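Clondville rec center gets its treadmills back, minus the treadmills

The fitness room at the Clondville Recreation Center reopened in June after a refit that was supposed to take 3 weeks and took most of the spring. Members who had been promised new treadmills found new rowing machines. Members who had been promised new rowing machines also found new rowing machines, and were reported to be in a good mood.

The mix-up goes back to the order form. The parks department signed with Sernus, the equipment supplier, for a full row of cardio machines in what the contract calls "assorted configuration." The department took that to mean treadmills, ellipticals and a bike or two. Sernus took it to mean the Berard, a folding rower it happened to have in stock, in assorted colors. The colors are gray and a darker gray.

"We did get an assortment," said Menaka Jayawardena, the center's manager, who has had time to work on her delivery. "I asked them to read me the paragraph over the phone and they read it beautifully."

The old treadmills went out the back door in March. Five of them had been marked "temporarily out of order" for so long that the tape had to come off with a scraper. One had a working belt but a display stuck at 700 calories, and it was the most popular machine in the building.

The Berard rowers use a water tank in place of a fan or magnets, and they make a steady sloshing that the supplier's brochure describes as restorative. The yoga class next door has described it in other ways. The class has moved up to 7 a.m., before the rowing crowd turns up, and attendance is said to be fine among people who like being awake then.
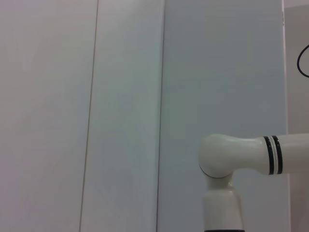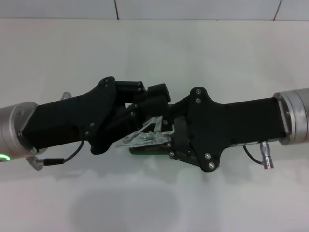 Malsha Samarakoon wrote to the department that she had walked on the same treadmill every weekday for years, that she did not wish to row anywhere, and that if the town wanted her seated she could do that at home for free. Her letter went on to ask whether the monthly fee would be going down, given that a whole category of exercise had been taken off the menu, and whether the outdoor track would at least be cleared of geese.

The fee is staying where it is. The geese are under review.

In the meantime the department has asked Sernus to swap part of the order. The company has agreed in principle and has offered the Ekanayake, a walking pad without handrails or an incline that tops out at a brisk stroll. Jayawardena tried one at the supplier's showroom and called it "a very nice rug." She is holding out for something a person could run on, and says talks are friendly, with long gaps between calls.

The center has made some effort to sell people on rowing. Free introductory sessions are held in the mornings, and a laminated card on the wall explains the stroke: legs, back, arms, then arms, back, legs. Staff say most newcomers do all of it at once and then look around to see who noticed. Anyone who sticks with the sessions through the summer gets a water bottle, which the center already had boxes of.

There are early converts. A members' challenge to row the length of the county and back drew 80 sign-ups, though the sheet was posted next to the sauna list and a number of people may have signed the wrong one. The leading team has made it as far as the gravel pit. The second-place team has filed a complaint about the first-place team's math.

Until the swap is settled, walkers can use the gym floor before 9 a.m., counterclockwise, in clean shoes. Treadmill keys left over from the old machines can be handed in at the front desk. They don't open anything, but the desk would like them back.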